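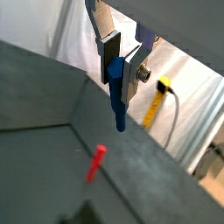 The Shape of a Good Fit

Colored pegs, blocks, and brackets have become the first lesson in assembly at Mammont

13/04/2024
34 shares
2 comments

Every course at the Mammont Institute of Assembly Practice begins with the same set of parts. There are pegs with faceted heads and round shafts, rectangular posts, square blocks, brackets, and a broad base on which the finished work is built. The parts are plain in form and carry no trade of their own. A person who intends to work on pumps and a person who intends to work on furniture meet the same pieces on the first morning, and both are expected to learn from them.

The set is known as Tomeo. It is produced for the Institute by Clateo, a small workshop in the town of Sriwong, and it has been part of the foundation course for eight years. Over that period it has replaced the boxes of donated hardware on which earlier classes were taught. The older material had its merits, but the parts differed from box to box, and a task that went smoothly at one table could be impossible at the next.

"We wished to compare the work and could not, because the parts were never the same," said Abimbola Uzor, who directs the foundation course. "A common set gave the instructors a common language. When I say that the post is standing out of true, everyone in the room knows which post I mean."

Color is central to that language. The Institute's work sheets refer to parts by color first and by form second, a practice adopted after the first season of teaching with the set. Part numbers had been tried and were found to slow the work. A learner would stop, turn a piece over, look for a marking, and lose the sense of where the piece was going. With the present sheets, the instruction to bring the red peg or to set the green block beside the brown post can be followed without looking away from the assembly for long.

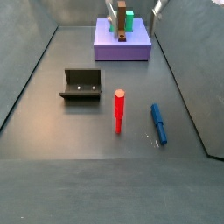 Parts of the Tomeo set: the brown post and green block on their lavender-blue base, with the dark bracket and the red peg in front.

The pegs receive the greatest share of attention in the opening sessions. Their shape explains why. The upper section of a peg is wide and has flat sides, which gives a secure hold and shows how the piece has been turned. The shaft below is narrower and round. Learners are taught to settle the hold before the peg is moved at all, and to correct any lean while the tip is still clear of the work. The Institute calls this stage "presenting the part," and its instructors are strict about it. A peg that is presented well needs little force.

Blocks with holes are introduced next. The small brown square block, with its round hole through the top face, is used in many of the early exercises, and it is deliberately modest in size. A large block stays where it is put. A small one shifts when touched, and the learner must take account of that before attempting anything further. Several instructors regard it as the most useful piece in the set.

The bracket teaches a different habit. Its L shape provides a flat base and an upright side, and the inner corner serves as a reference against which other work can be judged. The bracket is also the piece most often laid down without thought. On the foundation course it is to be placed with its base flat and its open corner toward the working side, so that the two bolt heads on the base can be seen and reached. Learners who adopt the habit early tend to keep it.

Where the work is done has been considered as carefully as the parts. The exercises take place on a dark, flat surface bounded by slanted walls in a muted slate color. The walls keep pieces within reach, and the quiet background allows the blues, reds, and greens to be picked out quickly. Bright work surfaces were used for one winter and were withdrawn the following December at the request of the teaching staff, who had found the glare tiring. The present surfaces pick up scuffs in the course of ordinary use. The Institute does not refinish them for appearance alone.

Layout is the subject of the final foundation session. Each learner is given a base and a selection of parts and is asked to arrange them before beginning. There is no single correct arrangement, though the staff do hold firm views. The base is generally placed at the far end, and loose parts are kept nearer, with a clear strip left in front. Pegs are stood upright where they will stand – a peg lying on its side may roll, and it must be turned before it can be used.

Clateo is now preparing a revised edition of the set in consultation with Ms. Uzor and her colleagues. The colors will remain as they are. The principal change under discussion is a second block with a smaller hole, intended for learners who complete the present exercises early. Sample pieces have been delivered to the Institute, and instructors will try them with the next intake before the work sheets are rewritten.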